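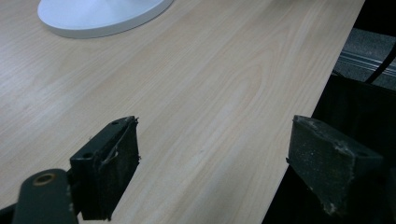

Photo: Lovisa Dahlgren, course visit to Løken

Handout 4 – Notes from the demonstration at Løken

These notes are for everybody in the group, also for those who could not come with us in July. Please read them before the tutorial. The short report is still due, and it counts for your final mark.

Who we met

Our host was Bjartur Fogh, who is in charge of the demonstration area. Märta Magnusson did most of the showing and answered our questions in the second half. We were divided in 2 groups, so some of you heard the parts in the other order.

What the demonstration was about

A robot arm can be taught a task by writing a program for every movement. At Løken they work with another method. A person does the task by hand, but holds a gripper in each hand instead of using the fingers. The movements are recorded, and the recordings become training material for the robot. One recording of one complete try is called an episode. Bjartur told us that the set they are working on has 134 episodes so far, and 49 more wait to be checked.

Please learn these words, I will use them in the tutorial:

Finger: the part of the gripper that touches the object. There are two, and they face each other.
Pad: the flat inner side of the finger. Look at the pads in the first photo and note the marks and the light specks on them. In your report, say what a worn pad could mean for the grip.
Linkage: the parts which carry the movement from the trigger to the fingers.
Marker plate: the plate on top of the gripper. Märta explained that it helps the system to know where the tool is and how it is turned.

The task with the stand

The object for our session was a mug tree, the kind many people have in their kitchen. It looks easy, but a hook is thin and it is curved, and the operator has no feeling in the fingertips. Märta said that new operators nearly always move too fast in the beginning. She asks them to bring the tool close, stop for a moment, and only then continue.
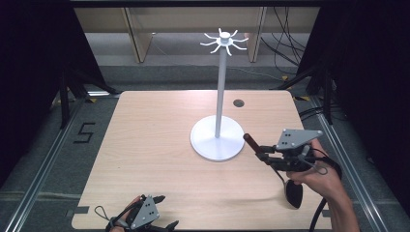
Figure 2. Two hand-held grippers at the table with the mug tree. The gripper on the right holds a dark reddish-brown rod.

Observe the position of the hands in Figure 2. The two tools come from different sides of the table and the stand is between them and the back edge. Aníbal asked if one hand would be enough. The answer was that it depends on the task – for some objects one tool must hold and the other must move.

Cables were also discussed. A cable that pulls on the tool will change the movement of the wrist, and this goes into the recording too. Before each episode the operator should check that the cable can move freely.

For your report

Write 3 pages, not more. Describe one episode from start to end, in your own words. Then choose one source of error (pads, cables, speed of the operator, light) and explain how you would test it. If you use a photo, write the name of the photographer under it.

Sølve Granström has the sound recording of the questions, ask him if you need it. Drafts can be left in my box until 4 in the afternoon on the day before the tutorial.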